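### 3.2 Hand-held grippers and the lid task

The grippers were built in the shared workshop at Drerkemwood in August. Both follow the Rarnard finger linkage, with the palm body shortened by 15 mm so that it sits inside a closed hand. A triangular plate on top of each unit takes the tracking mount. Power and data share one cable, and we replaced the first set after 200 recordings when the strain relief began to split. 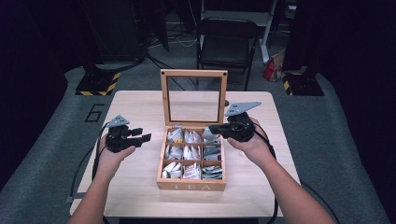

**Figure 4.** Two hand-held grippers at station 6 with the nine-compartment tea box, lid open.

The tea box was chosen for its lid. The pane is clear, so depth readings on it are poor, and the only dependable place to grasp is the thin wooden frame around it. Closing the lid takes both hands. Each gripper has to meet its own side edge at close to the same height, or the hinge binds.

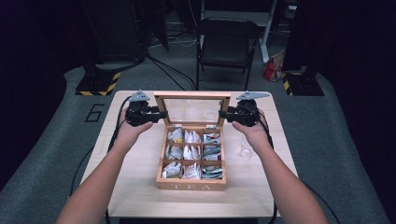 Our first fingertips, cast in a stiff rubber from Allwood, slid along the frame when the two sides closed unevenly. A softer pad, 7 mm thick, held better but wore quickly. The full set came to 800 recordings, all made with the soft pad. Start poses were varied by hand between recordings, following the procedure in Ó Conaill, and the table stayed in the same position throughout. Pad wear was not logged for the first 15 recordings, and these are left out of Section 4.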